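Why I still like a scratched table

3/23/21

I've been told, more than once, that our dining table needs sanding back. It doesn't! Or it might, but I'm not doing it. My sister-in-law reckons a good table ought to look new, and she sent me a link to one from Pakico that costs 1,488 pounds and comes with its own special cloth. A cloth! For that money I'd want it to cook the tea as well.

I grew up eating off a table with a burn mark the shape of an iron, and we all fought to sit by it. You could do homework there, or mend a bike chain, and no one came running with a coaster. I think we've got a bit precious about furniture – we buy things for family life and then spend years protecting them from the family.

So go on, put the mug down. If it leaves a ring I'll wipe it, and if the ring stays, well, it can join the others. I did buy some wax last July, mind you, and it's still under the sink with the lid on.

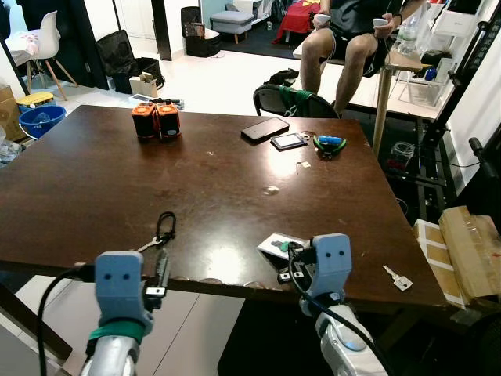 Dark wood, scuffs and all.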